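Grurico Boards > Hardware > Buying & Selling Used

Topic: pulled CPUs, do you clean the lid or leave it??

slatepond
Wed 14 September
ok so bought a lot of used desktop chips off a guy in Fullport, 33 of them for 302 bucks. Plan is test, clean, resell. Question is the cleaning part. Old paste comes off fine with alcohol but some of the lids keep a brownish tint no matter what. Do buyers care? Do I keep scrubbing? Not trying to spend all weekend on this

mothball_pc
leave it. it's metal, it stains. paste goes on top anyway and then a cooler goes on top of that. Test results sell the chip, shine doesn't

tincanalley
Disagree. Two listings, same price, one clean and one grubby, I click the clean one every time. So does everyone. Ten extra minutes

mothball_pc
ten minutes times 33. do the math

tincanalley
do the ones that look bad then. Didn't say all of them

kettle_9
what are you wiping with? paper towel leaves lint all over. Coffee filters. And let the paste soak a minute before you rub, half the people who say it won't come off are just rubbing too soon

slatepond
coffee filters yeah, already on that. Soaked, wiped, soaked again. Gray gunk gone, tint stays. Smudgy looking too

I mean this kind of thing, not filthy, just tired:

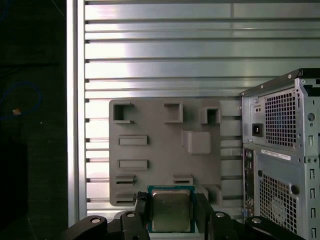
Used desktop CPU, faint brown tint on the lid

would you pay full used price for that or ask for money off

tincanalley
full price if tested. That's mild, I was picturing way worse. One more wipe for the smudges and list it

mothball_pc
so we agree lol

tincanalley
we do not. I said wipe it

graylatch
Whatever you do please don't polish the lid. Bought one last March where the seller went at it with metal polish. Looked like a mirror, temps were garbage. Pretty sure he took it down uneven. Sent it back and ate the shipping

kettle_9
people sand those flat on purpose tho

graylatch
On their own chips, with glass and time. Not in a batch to sell to strangers. And if the printing on the lid is gone I'm not buying, how do I know what it is

slatepond
no polish, got it. What about the Titano cleaner wipes, anybody? Samarakoon has them, 6 bucks a pack

kettle_9
used em. They work, smell like oranges, leave a film so you need alcohol after anyway. Save the 6 bucks

pennyweight
I like them for really baked on stuff. Overkill for what you showed

Bigger thing for me is photos. Shoot top AND bottom of every chip. I skip any listing with only the lid, don't care how clean. Bottom is where the damage is

tincanalley
this

mothball_pc
yep. and say how you tested. "works" is not a test. how long, what board, what temps

slatepond
was gonna boot each one and run a stress test for an hour. Enough?

mothball_pc
plenty for used. I do 3 hours but I'm paranoid

graylatch
Hour is fine. Check all the memory channels too, ppl forget and then you get returns

slatepond
hadnt thought of that, thanks. Ok so alcohol, one more wipe, top and bottom pics, mention the tint in the listing. Starting on the first batch tonight

kettle_9
what do you want for one of the tinted ones, shipped

slatepond
pm me, no prices till they're tested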